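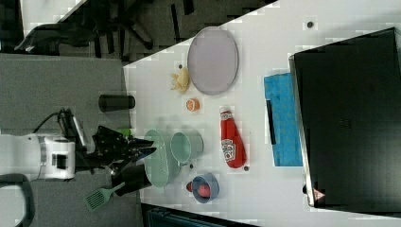 **Section C: Portable appliances and kitchen areas**

Site: Flenport, ground and first floors
Period: May
Inspected by: Kumaresan Joseph
Checked by: Thoa Quách

Marks used: P = pass, A = pass with action, F = fail, N/S = not seen. Anything marked F is taken out of use at the time of inspection and tagged. An A must be closed within 14 days. Sections A (exits and signs) and B (lighting) are filed separately.

### C1. Sockets and leads

- [x] Socket plates whole, no cracks or scorch marks - **P**
- [x] Plugs fit firmly, no exposed conductor at the cord grip - **P**
- [x] No extension lead plugged into another extension lead - **A**
- [ ] Leads clear of walkways - **F**

*Comment:* Two leads joined end to end behind the first-floor printer. Separated during the visit and the spare one returned to the store. The walkway failure is the floor lead by the ground-floor post shelves, where the rubber cover has split along one side. The old cover was also a fail last time and was taped. Tape is not accepted as a repair. Đạt Kim to order a new cover.

### C2. Kettles and toasters

- [x] Kettle bases dry underneath - **P**
- [x] Automatic cut-off works at the boil - **P**
- [x] Crumb trays emptied - **A**
- [x] Toasters not under shelves or wall cupboards - **P**

*Comment:* Crumb tray on the first-floor toaster full to the lip. Emptied and refitted. The ground-floor kettle (Poltero) cuts off late but within the 30 seconds allowed. Scale is the likely cause. Descale and retest before the next round; record the new time on the card, whatever it is.

### C3. Microwave and small ovens

- [x] Door closes fully and latches - **P**
- [x] Seal and hinge in good order - **P**
- [x] Vents open, nothing stored on top - **F**
- [x] Turntable and racks seated - **P**
- [ ] Label readable, with rating and last test month - **A**

*Comment:* Paper towels and a box of tea were on top of the first-floor microwave, covering the rear vents. Third time this has been recorded. Moved to the cupboard and the item re-marked P at 15:20, but the F stays on the sheet as the condition found. The label on the small oven has worn off apart from the test month. Ngân Bạch holds the purchase papers and will confirm whether it is the 1,000 W model. Until then it goes on a wall socket of its own.

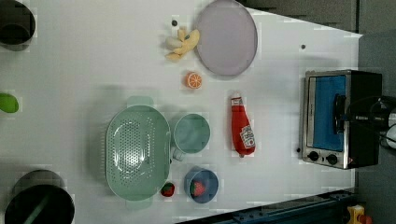
The same applies to the spare oven in the store, which has a readable label but no test month at all. It has been entered as N/S and should not be lent out.

### C4. Heaters and fans

- [x] Heaters switched off and unplugged for the season - **A**
- [x] Fan guards fixed, no missing clips - **P**
- [ ] Tip-over switch tested - **N/S**

*Comment:* One oil-filled heater still plugged in under the desk by the north window, switched off at the wall. Unplugged. Tip-over switches could not be tested as the other heaters were already stacked in the store with the chairs in front of them. To be tested in the autumn before they are given out. Clearance when in use remains 600 mm on all sides, including from curtains; the sheet on the store door gives an older figure and should come down.

### C5. Fire blanket and extinguisher

- [x] Blanket in holder, tabs hanging free - **P**
- [x] Extinguisher gauge in the green, pin and seal present - **P**
- [x] Access clear - **A**
- [x] Service label in date - **P**

*Comment:* Recycling bin in front of the ground-floor extinguisher. Moved to the other side of the door. Diệp Ngô asks whether the floor there can be marked - agreed, yellow tape, to be done with the walkway cover. The Skillus service visit covers extinguishers only; blankets are still ours to check.

### Actions carried forward

| Ref | Action | Who | State |
|---|---|---|---|
| C1 | New lead cover, post shelves | Đạt Kim | Open |
| C2 | Descale and retest kettle | Kumaresan Joseph | Open |
| C3 | Confirm rating, relabel oven | Ngân Bạch | Open |
| C4 | Remove old clearance sheet | Thoa Quách | Done |
| C5 | Mark floor at extinguisher | Đạt Kim | Open |

Ref C3 to be read with the note on the spare oven. Store key is with Diệp Ngô until the retest.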